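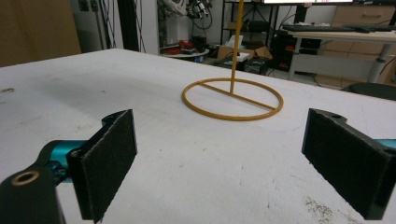 Slide 1: white tabletop

Good evening, everybody, and thank you for coming in out of the heat. I've been asked to talk for a few minutes about the Sodero recital before the players come on, and I'll try to keep my promise and stop at 8.

(Wait for the latecomers at the side door.)

I first heard the Eshun quartet in January, in a hall built for 2,000 with a good deal fewer of us in it, and I was so taken with the slow movement that I forgot to clap. It runs in seven short sections – please don't clap between them, tempting as it is! – and the viola has nearly all the best tunes.

After the break comes Vilov, which is a thornier piece, and I'll admit I needed three hearings before I warmed to it. Listen for the cello's low C, held right under the others.

(Play the Fliludon clip, first minute only, then fade.)

Questions now, if there's time, or catch me at the bar.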